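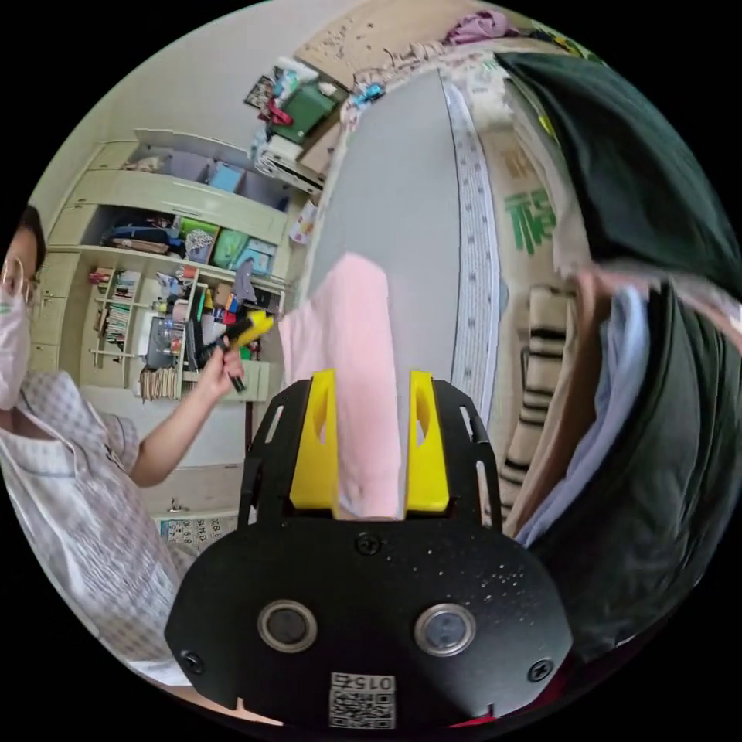
*A pink towel, with green shelves behind.*

## The town that kept its line

In Skuleck people still dry their washing outdoors, and they are quite serious about it. The long lines run from the Gittins bakery down to the harbor wall, and every family has its own hooks.

I came in June, when the wind is good before nine in the morning. Myfanwy Hughes lent me her second basket and corrected how I hang a shirt. "From the bottom," she told me. "Otherwise the shoulders get ears."

The town has 1,373 residents and 209 of these hooks, all made of iron. Cadi Bevan repaints hers each spring with gray boat paint. She bought a dryer 19 years ago and used it for one winter. Now it holds potatoes.

Towels are the difficult question. On the line they become stiff, and visitors complain. Myfanwy shakes each one hard, 2 times, before it goes up and again when it comes down. Mine were still stiff, but they smelled of the sea until I was home.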